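LEDOMGATE ALLOTMENT AND GARDENS ASSOCIATION
Minutes of the general meeting, 2006-07-11

Present: Satish Hegde (chair), Pavithra Chowdary (minutes), Chak-lun Lam, Shobha Mudaliar, Senthil Iyer, and plot holders as per the signing-in sheet.

1. Minutes of the last meeting
Agreed, with one change. Item 6 said that the water butts "have been repaired". Shobha Mudaliar asked for this to read "are said to have been repaired". Changed.

2. Matters arising
The lower gate still sticks. Senthil Iyer said he had planed it in March. The chair said it was sticking when he came in this evening. Left open.
The letter to the council about the footpath has had no reply. Pavithra Chowdary to send it again, and to ask for a name this time.

3. Water supply
Chak-lun Lam reported on the proposal from Suvarna to put in a metered supply with 4 standpipes. The quote is for 3000 pounds, all in. He had read it twice and thought it fair.

Shobha Mudaliar asked what "all in" meant. Mr Lam said digging, pipe, taps and making good. She asked whether it said "making good" anywhere on paper. It does not. She also asked who had worked out that we would save 757 pounds over the life of the system, and how long a life was. Mr Lam said the figure came from Suvarna. Mrs Mudaliar said she had supposed it did.

The chair pointed out that the meter reading for last year, 1112 units, included the weeks when the trough by the compost bays was overflowing. Any saving worked out from it is likely to be too high. Mr Lam accepted this but said that dragging hoses from one tap in a dry spell is no way to carry on, saving or no saving. Several plot holders agreed with him.

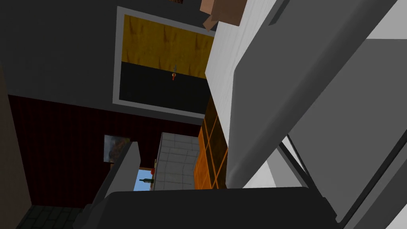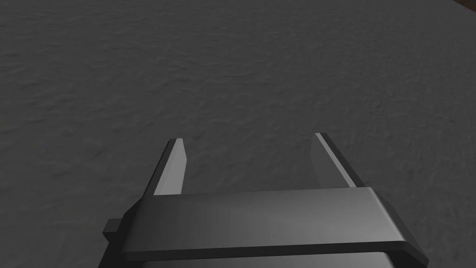

Senthil Iyer wanted to know why we had only one quote. Mr Lam said Katton had been asked and had not come back to him. Mr Iyer asked when they had been asked. Mr Lam thought March. It was felt that one phone call in March was not much of an effort.

A plot holder asked if the rents would go up. The chair said no decision had been made. The same plot holder said that was what was said before the last rise. The chair said that was true.

Resolved: no order to be placed with Suvarna until they put in writing what the price covers and show how the saving was reached. Mr Lam to chase Katton and find a third firm. For: all but one. Against: Mr Lam, who wished it noted that we would be having this same talk next summer.

4. Slug treatment
A letter was read out, signed "Anon", recommending a powder that had "cleared every slug from the site" where the writer used to grow. The letter did not name the site. A sample was enclosed in an unmarked bag. Pavithra Chowdary said she was not going to put an unmarked powder on anything she meant to eat. The bag is in the chair's car and he would like it out of there. Senthil Iyer to ask at the council tip how to get rid of it.

There was some talk of beer traps. Shobha Mudaliar said she had used them for years and still had slugs. Another member said she would have had more without them. Mrs Mudaliar asked how anybody could know that.

5. Shed break-ins
Two sheds were forced last month. Little was taken, mainly a fork and a tin of wood stain. A member suggested a sign saying the site is watched. The chair asked by whom. It was agreed that a sign would do no harm if someone had the board and paint already, and that no money should be spent on it. Members are reminded to take good tools home.

6. Summer show
Pavithra Chowdary asked for more entries in the onion and runner bean classes. Last year there was one plate of beans, which got first prize. Mr Iyer asked if a first prize ought to be given where there is only one entry. The rules are silent. The chair thought the judge should be free to give a second prize to a lone entry if it deserved no better. Mrs Mudaliar, whose beans they were, did not agree. Held over.

The marquee can be borrowed as before. It leaks at one corner and the cakes should go elsewhere.

7. Any other business
The plot next to the hedge has been let. The new holder has been told about the bindweed.
Chak-lun Lam asked for the meeting to start on time in future. Satish Hegde said it would start when there were enough people in the room to hold one.

Date of next meeting to be put on the notice board.

Minutes taken by P. Chowdary.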